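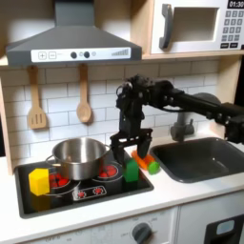

The stove side, pot on the burner and carrot on the counter.

Play Kitchen FAQ: the questions I get most

I wrote one post on our play kitchen last March and my inbox has been full of burner questions ever since, so I'm putting the answers on one page. If yours isn't covered, leave a comment and I'll add it!

Is the pot a real pot?
It's stainless steel, with two handles and a shiny outside. I like metal for play because it makes a proper clank when something gets dropped in (you may feel differently if you live in an apartment). It does show fingerprints. I wipe it with a damp cloth and dry it right away, otherwise you get spots.

Do the burners get hot?
No, no, no. The red dots are only decoration, and so are the little red knobs printed on the front of the stovetop. Small kids will still tell you very seriously that it's hot, and I play along.

What are the yellow and green blocks doing with the food?
They're ingredients! The green one is shaped like a little house and has been broccoli, soap and a birthday cake. I keep a few plain blocks in with the food on purpose. A carrot is pretty much always a carrot, but a block can be dinner.

How much play food do I need?
Less than you think. I started with one 80-piece set and it was on the floor every single night. Now I leave 7 pieces out and swap them when things get stale. The rest lives in a bin in the closet.

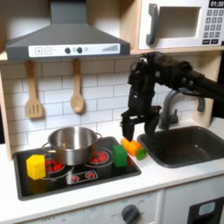 Words and photos by the Nodeck playroom blog

Where do you keep the utensils?
On the short hooks under the range hood, right in front of the tile. The slotted spatula and the spoon are both wooden. Hanging them up was the best thing I did for cleanup, they go back on their hooks even on a cranky evening. Loose in the sink, they used to wander off to the bath.

Is the microwave worth having?
I'd say yes. Ours sits up on the wooden shelf and its display says 01:30, so lunch takes a minute and a half at my house and that's final.

How do you clean the counter?
Warm water, a drop of dish soap, soft cloth. White shows everything, crayon especially. For crayon I use a bit of baking soda on a damp cloth and go gently. Try it on a hidden corner first.

Can I put real water in the sink?
I don't. Puddles and wood panels are a bad mix, so water play goes outside in a tub.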